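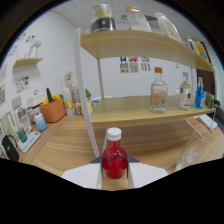

Home | Kitchen | Garden | Archive

11/2/24, posted by the author of Pluvthorpe Kitchen Notes

I have never believed in open shelves. Everyone says you will keep them tidy if everything is on show, and I say you will just look at your mess more often. But the cupboard door came off in April, so birch-colored shelves it is.

The orange slices in water with the green sprig look great, I admit. I'm less sure they do anything. The recipe came from the Pamita newsletter, which promised a "brighter" drink, and to me it tastes like water that once met an orange.

The bright red stuff in the little round bottle with the white ribbed cap is a different matter. I gave up on putting it in drinks after 2 tries -- far too sweet -- and now it gets moved from spot to spot whenever I need the space. Same with the vivid blue one on the lower shelf. Who finishes a blue bottle?

Yao sells a set of 28 matching jars for people with my problem. I priced it and closed the page. I like a cork lid as much as anyone, but I'd still have a plastic bottle lying on its side up there by the weekend.

I'm giving the shelves three more months. Then I'm buying a door.

Contact | Copyright Pluvthorpe Kitchen Notes | Back to top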